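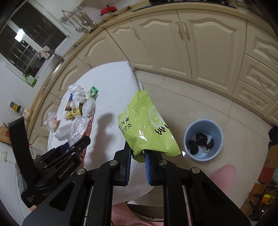 ## Flexible film at the sorting line: an interview with the Gradorley plant engineer

The municipal sorting plant at Gradorley takes household waste from the town itself and from Dristomstead, on the other side of the river. Its process engineer has been responsible for the film line since it was commissioned. We met in the control room in April, during the afternoon maintenance stop.

The first question was why snack packaging still causes trouble at a plant that was built with film in mind.

"People talk about plastic film as one material," the engineer said. "On our belt it is at least two. There is polyethylene, mostly carrier bags and shrink wrap, and we can sell that. Then there are laminates. A typical chip bag is two layers of polypropylene with a very thin coat of aluminum between them. You can't peel that apart in a sorting plant."

The metal coating is there to block oxygen and light. It is far too thin to be worth recovering, but it affects how the bag is sorted. The optical units at Gradorley work in near infrared, and a metallized surface reflects enough of the signal to confuse the reading. A bag torn open with its inside facing up may be classed differently from the same bag lying printed side up.

"We ran a trial on that," the engineer said. "We put 1,801 marked pieces through the line, all of them laminate. The units ejected 1,098 to the correct outlet. The remainder went to residue or ended up in paper."

Paper is the worse of the two. Small flat pieces of film behave much like paper in the ballistic separator, and the mill that buys the bales deducts for plastic content. A crumpled bag is slightly easier to handle because it rolls, although grease and crumbs on the inside can make pieces stick together.

I asked whether the answer lay in better sensors. The plant uses units from Vosis, and the engineer has no complaint about them.

"The sensor sees what is on top. If the belt is loaded two layers deep, the bottom layer is invisible to it. We got more improvement from slowing the feed and fixing the drum screen than we did from the last software update."

The screen work was done by Pretorius, the contractor that maintains the conveyors. It took four shifts, most of which went on cutting out film wound around the shaft. The plant now stops for shaft cleaning every 7 hours of running time. Before the change, cleaning was done when the motor current rose above its limit, and by then the screen had usually been partly blind for some time.

On the household side, the advice is short. In both towns, snack bags go in the general waste. The engineer would prefer that residents not fold them inside other packaging, and especially not inside cartons, where they cannot be detected.

"Empty it and put it in the trash. Don't rinse it. The water does nothing for us."

Single-material bags are now appearing in small numbers. These replace the aluminum with a clear barrier coating and are, in principle, recyclable as polypropylene. Gradorley does not sort them separately.

"I would need enough tonnage to fill a bale in a reasonable time, and I would need a buyer who will take it. At present I have neither. If I eject it as a separate fraction, it sits in a bunker and takes up space that I need for polyethylene."

The next change to the line is a second air knife ahead of the paper outlet. The mounting frame has been ordered, and the compressor it needs is still out for quotation.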